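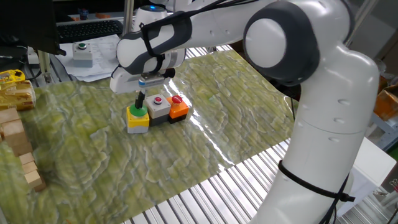
4.2 Reading colour in marbled papers

Marbled endpapers are a joy to study, and the Stirbridge bindings gave us over 20 distinct greens. Yagi and Imai sorted them by pattern first, then by shade.

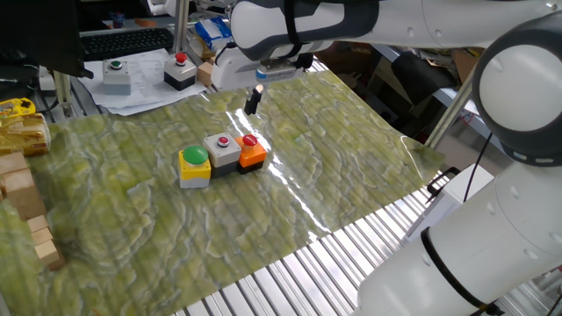

Figure 7. Green marbled surface with wavy ridges in pale green, yellow-green and white.

Pattern proved the better guide to workshop. The Vornavdale sheets share a tight comb that we found again and again, to our delight, in ledgers bound at Stesside.

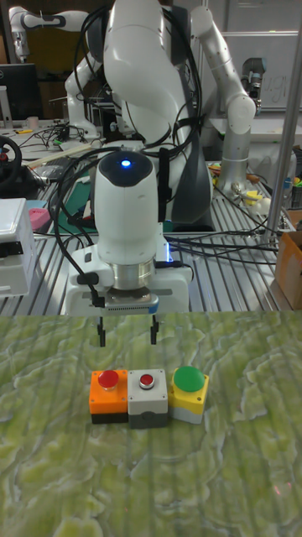 Can shade alone date a sheet?
Only loosely. Greens fade at different speeds, and binders often used up old stock.

We therefore matched each sheet against the 12 dated ledgers described by Nishimura, and the fit was wonderfully close. 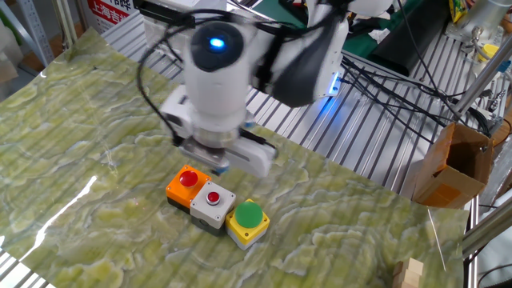

Figure 8. Green marble-patterned sheet on a work table.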